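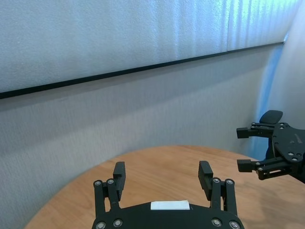

Photo: Thabiso Swanepoel

Round table (furniture)

A round table is a table with a circular top, and I've been collecting notes on them for long enough that I figured I'd put everything on one page. I'll stick to the dining and side kinds here. King Arthur has his own article and he can stay in it!

Shape and size

The nice thing about a circle is that there's no head of the table, so everybody can see everybody. The bad thing is that the middle gets far away fast. Once the top is wide enough for eight people you can't pass the salt without standing up, and that's where the lazy Susan comes in (see the separate page, which Kagiso Shabalala mostly wrote and which is better than this one).

Small rounds seat 2 in comfort, or four if they're all fond of each other. A square top of the same width gives you more surface, but you'll find the corners with your hip.

Legs and pedestals

You get either legs around the outside or one pedestal in the center. I like a pedestal - your knees go wherever they want - but a cheap one will tip if somebody leans hard on the rim. Three-legged tables don't rock on a bad floor, and they do tip more easily than four-legged ones if you press between the legs. Old tilt-top tables have a hinge under the top so the whole thing can swing upright and stand against a wall, and I wish more shops still made them.

Wood and finish

Oak, maple, cherry and walnut all get used. Solid tops swell and shrink across the grain with the seasons, so a perfect circle in December may be very slightly oval by summer. Bheki Baloyi, who ran the finishing room at Magagula for years, taught me to feel for it with a stick cut to the exact width. Oil is easy to patch. Varnish holds up better to spills, but when it goes, you're sanding the lot.

See also: Drop-leaf table, Gateleg table, Lazy Susan

Categories: Tables | Dining furniture | Pages needing more sources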